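The Grallow Readings

Hanane Abdel Hamid took over the tide tables in February. The laptop was handed to her closed, with the password on a slip of card.

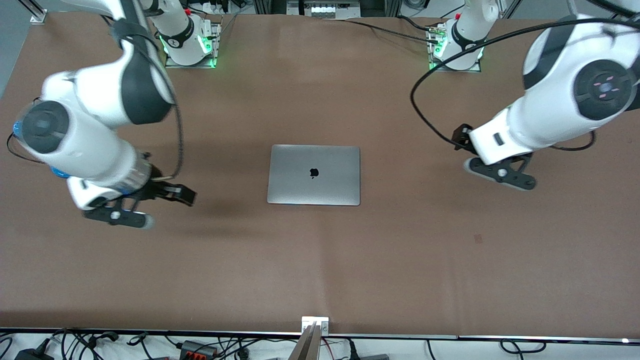

1. The gauge at Unditz

The gauge was read at 10 each morning and the figure entered to the nearest millimetre. Her predecessor, Ernő Magyar, had left 2,000 entries. She checked them against the harbour log and found 123 that did not agree. Each was high by the same amount, and each fell on a Wednesday.

2. Correction

She wrote to him. His reply came on the back of a ferry timetable. On Wednesdays his wife had crossed from Grallow, and the boat would not sail on a low reading. He had added 300 millimetres. The channel was dredged deeper than the tables allowed, he wrote, and he had sounded it himself.

Hanane entered the corrections in a separate column. She left the first column as it stood and went down to read the gauge.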